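Friends of Coltemeo Cemetery
Minutes of the regular meeting, 13 Oct 2021
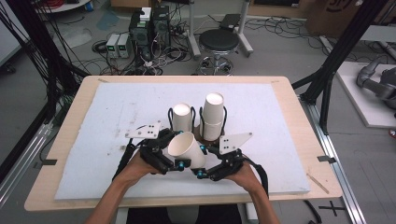

White paper cups at the table.

Called to order at 7:04 p.m. in the Nollow Street parish hall. A quorum was present once the secretary was allowed to count as a member. Minutes of the previous meeting were approved with one correction: the word "interned" on page 2 should read "interred." The secretary notes that this is the second time.

Memorial records project

The obituary index now holds 293 notices clipped from the old county weekly, all of them typed in and checked against the burial book. Of these, 101 have been matched to a marked grave. The others belong to people who are in the book but not on a stone, on a stone but not in the book, or, in one case, in both places under different husbands.

The indexing group asked for a ruling on nicknames. A member argued that the index should carry only legal names. Another pointed out that her own grandfather was called Bunny by the whole county, including the judge, and that no one looking for him would try anything else. Moved and seconded that nicknames be entered in quotation marks after the first name. Carried. A further motion to leave out nicknames "that the family might not care for" failed for lack of anyone willing to decide which those were.

Families may still send in corrections to a published notice. Corrections go in as a dated note beneath the original wording, and the original stays as printed. This was agreed in January and is recorded again because it was argued again.

Abeysekara section

The deed for the Abeysekara section has been found. It was in the folder marked "Deeds," where it had not been looked for. It shows the north line running to the creek, so the disputed row of plots is ours, along with the sinkhole. The chair will write to the township about the first and keep quiet for now about the second.

Two stones in this section are leaning. The monument company, Zuliser, can reset both before the ground freezes if we sign by the end of the month. Moved and seconded to sign. Carried, one abstention, from the member who would like it known that he offered to do it with a car jack.

Notice wording for the fall remembrance

The draft program was read aloud. Discussion of "passed away," "died," "went home," and "departed this life" took up a good part of the evening. The draft used all four on one page, which a member said made it sound as though some people had gotten a better deal. Agreed that the names will be read with years only and no verb.

The reading will start at 2 p.m. at the east gate. Names will be read in alphabetical order. Last year's attempt to go by date of death left several people standing in the rain for a cousin from the end of the list, and we heard about it.

The bell will be rung once at the end. The request to ring it after every name was declined with thanks, out of regard for the neighbors and whoever has to pull the rope.

Money

A gift of $50 was received in memory of a former member, with the instruction that it be spent on "something other than mulch." Suggestions are invited. The balance was reported and accepted. The mulch bill was also reported and accepted, in a lower voice.

Old business

The gate key is still missing. The gate has been closed with a bread tie since summer. Carried over.

The sign asking visitors not to leave glass vases has been stolen. A glass vase was left where it had been.

New business

A student at the high school has asked to use the obituary index for a history paper on mill families. Granted, provided we get a copy and the mill is spelled correctly. The secretary will send the style sheet.

A member asked whether people could write their own notices ahead of time and leave them on file with us. There was more interest in this than expected. One was produced from a purse on the spot and ran to four pages. Tabled, so that a word limit can be considered.

Adjourned at 8:51 p.m. Next meeting same place, same time. Please bring back the hall's folding chairs if you have them.

Respectfully submitted,
The Secretary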